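Two Hands and a Pile of Laundry: Building Hand-Held Grippers in a Shared Workshop
Speaker notes – Concetta Mancuso

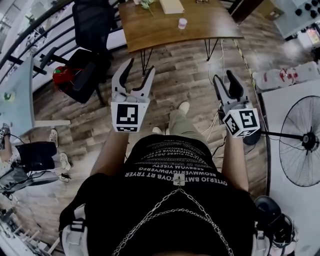
Slide 1. Both grippers in hand, fingers open, marker cubes on. My shoes for scale.

Hi everybody, I'm Concetta. Leave this slide up while people find seats. Say hello to the back row, check that they can hear me.

So I build things at Rotich, the shared workshop down by the bus depot, and for the last while the thing I've been building is a pair of grippers you hold in your hands. You pick stuff up with them, the cameras and the markers keep track of where your hands went, and later an arm tries to copy you. That's the whole project in one breath. I call it Teden. It doesn't stand for anything, please don't ask me in the Q&A.

Point at the cubes. The black-and-white squares are fiducial markers, same idea as a QR code but much dumber, and dumb is good when you're trying to read one at an angle. They're on more than one face of each cube, so when I twist my wrist there's a decent chance a camera still gets one. My first version had a single flat marker on the back of each gripper and I lost tracking every time I poured something. I wrist-roll a lot more than I thought I did!

(Pause, sip of water.)

Slide 2 – why by hand

I started out with a joystick like everyone. I drove the arm around with it for a month and I got one sock into one basket. With the grippers I just do the thing. My mother picked them up at the open house in October and was moving cups around in a minute, and she didn't want any instructions from me, thank you very much.

The other reason is money. The arm is the expensive part and we have exactly one, and people at Rotich have to sign up for it. The grippers are printed parts and a bit of hardware. I can record at lunch while somebody else is using the arm.

Slide 3 – the fingers

Pass the spare finger around here. REMEMBER TO GET IT BACK.

Okay, so the fingers are curved and they've got black pads on the inside. I went through 9 versions of that curve. Straight ones are fine for boxes and hopeless for cups. Too much curve and you can't pick up anything flat, you just sort of chase it across the table. Version 6 was lovely and snapped at the root whenever I squeezed. The fix was boring: a fatter fillet at the base, and I turned the part on its side on the print bed so the layers run the long way. If you take one thing home tonight, turn your part on its side before you redesign it.

Pads. I tried foam tape (peels off), bike inner tube (grips great, leaves marks on everything, smells) and then a pourable rubber from a little company called Tatier that I now order way too much of. Rough up the plastic with sandpaper before you glue. Skip that and they come off in your tea.

Slide 4 – the cubes

Funny story, the cubes took longer than the fingers. Each one has to sit in exactly the same spot every time you bolt it on, and mine didn't. I was using two round holes and two screws, and there was just enough slop that the recordings from one week didn't line up with the next. I blamed the software for days. I rewrote the calibration! Then I picked up the left one, wiggled the cube with my thumb and felt it click. So now there's a printed key that goes into a slot, and the screws only have to hold it down.

Also, matte paper for the markers. Glossy looks beautiful and goes pure white under a ceiling light.

Slide 5 – recording

The goal I set was 1000 clean takes of simple table stuff. Pick up, put down, pass from one hand to the other. We're not there yet. A take only counts if both grippers are tracked start to finish, and I'm strict about it now after being very un-strict in the beginning and training on garbage.

Things I do before every session, just read these out:
Squeeze each gripper all the way shut and all the way open.
Wiggle the cubes. (Laugh here if they laugh.)
Look where the cables are before I start moving my feet.
Write down the finger version on the sheet, even when I'm sure I'll remember.

Your arms get tired, by the way. I thought the grippers were light until I held both of them up in front of me for a whole session. I stop at 9 in the evening no matter what, the takes after that are all sloppy elbows.

Slide 6 – what the arm does with it

Play the clip. It's short. If the sound comes on, mute it, it's just me yelling.

Cups are good. Boxes are okay if the lid is shut. Soft things are still bad, it grabs a fold and lets go too early, and I don't fully know why. My guess is that my own hands are inconsistent with cloth, so I'm teaching it five habits at once. Brestusska, the group that meets upstairs from us, wants to try the same task with their own people wearing the pads out, and I'd love to compare.

Slide 7 – files and stuff

Printable parts and the cube key are in the workshop's shared folder, there's a sheet by the door with the link. Print the fingers solid. If you improve the trigger please tell me, my index finger is begging you.

Questions. Ask for the spare finger back.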